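Getting old creases out of brown paper before lining drawers?
Posted by Bindau in Paper, Home and Craft

Hi all, I've inherited my nan's old sewing cabinet, dated 1918 on the back, and I'd love to line the 4 drawers with brown paper the way she always did. I've been saving the wrapping that comes around parcels, but it's badly crumpled. Can it be flattened well enough to look decent, or should I give in and buy a roll? My budget is fairly small and I do hate waste!

Noltance
Oh, what a lovely thing to have! Yes, it can be done. Mist the back of the paper very lightly, leave it a few minutes, then iron on low with no steam and a tea towel over the top. Put it under heavy books overnight. I did a whole dresser this way in September and it came up a treat, though the deepest folds never quite vanish (I've grown rather fond of them). 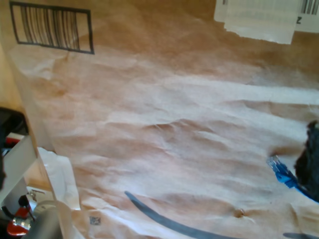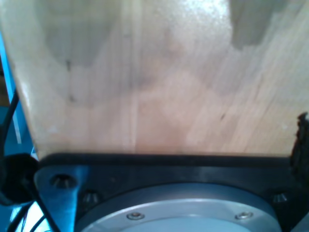
Brown paper with its creases, first photo; pale wood grain, second.

Cut each piece a touch small so it doesn't buckle at the sides, and please don't glue it. Your nan wouldn't have, I'm sure, and you'll want to change it one day.

Pruduvier
just buy a roll, mine was 20 dollars and did 35 drawers

Avotiņš
Seconding the low iron. Trim off any tape first or it'll melt onto your tea towel, as I found out the hard way.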